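Chapter 4
Stems, Vessels and Holding Stock

4.1 Scope of the chapter

This chapter deals with the construction of artificial stems and with the handling of stems between storage and the finished arrangement. Colour theory and proportion are covered in Chapter 6. The terms introduced here (head, node, wrap, tail, holding basket) are used without further definition in the remainder of the book.

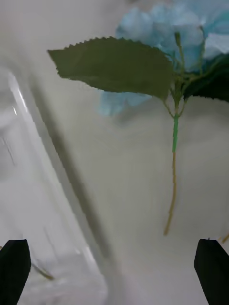
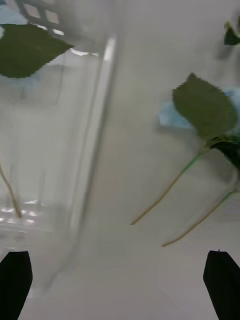
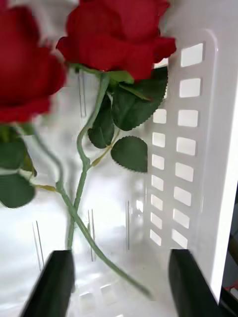
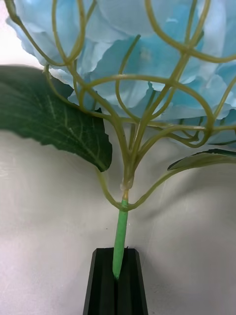

Figure 4.1. Artificial stems and vessel. First and fourth views: blue hydrangea. Second view: clear glass vase and white grid basket. Third view: red roses in a white plastic basket.

An artificial stem is an assembly, and its parts fail separately. The head is normally fabric, the branching beneath it is normally moulded plastic, and the main stem is a core with or without a wrapped covering. The stem should be inspected from the head downward, with attention to each point where one material meets another. In the hydrangea of Figure 4.1, fourth view, the fine branches under the petals converge on a small translucent connector, and the thicker main stem continues below it. A joint of this kind carries the whole weight of the head. It should be gripped below the joint when the stem is lifted and never twisted from above. The first view shows the node where the leaves leave the stem, the green wrap below it, and the bare tail below that.

4.2 Wrap and tail

The wrap is decorative. It hides the core and gives the stem a matte surface closer in appearance to living tissue. It does not add useful stiffness. Where the wrap stops short of the end, the exposed length is called the tail, and the tail is the portion that may be bent, trimmed or set in foam. Trimming into the wrap is poor practice: the cut edge lifts and will travel up the stem with repeated handling.

In the Pomance grading scheme, which is followed in this book, a stem is rated for display if the wrap is continuous from the node to the start of the tail. Stems with a lifted edge are moved to the practice stock. Minimum tail length for foam work is 15 mm. Stems with less are suited only to vessels.

4.3 Choice of vessel

Clear glass exposes everything placed in it. A tail that would pass unnoticed in a ceramic pot is fully visible through the wall of a glass vase, and the colour difference between wrap and core reads as a fault from normal viewing distance. Three remedies are in general use:

(a) select stems wrapped to the end;
(b) fill the lower part of the vessel with gravel or glass beads;
(c) bundle the tails and bind them in green tape.

Remedy (b) also lowers the centre of gravity. Artificial arrangements in glass have no water to act as ballast, and a large head on a long stem can overturn a narrow vase. The Skustow tables (Appendix B) give the recommended fill depth for common vase heights.

4.4 Holding stock

Stems awaiting use are laid flat in a shallow or open-sided basket. Heads go to one end and tails to the other. No more than 2 layers should be laid, as fabric petals take a permanent crease under load. Roses with layered petals are more tolerant than hydrangeas but should still be kept off the basket wall.

Crossed stems, as in the third view, are acceptable for a small number of roses. With larger quantities the serrated leaves catch on one another, and the leaf stalk usually gives way before the leaf does. Stock held for longer than one session is better sorted by species and laid parallel.

White baskets are preferred in teaching rooms. Dark green foliage and detached leaves show plainly against them, and dust is seen early. The Nông workshop notes recommend a full emptying and wipe at the end of each course, with the next falling in March for classes on the standard timetable.

4.5 Records

Each basket carries a card listing species, colour, grade and quantity. The Piminska numbering system, with 19 species codes, is sufficient for a collection of up to 3000 stems. Larger collections require the extended codes in Appendix C.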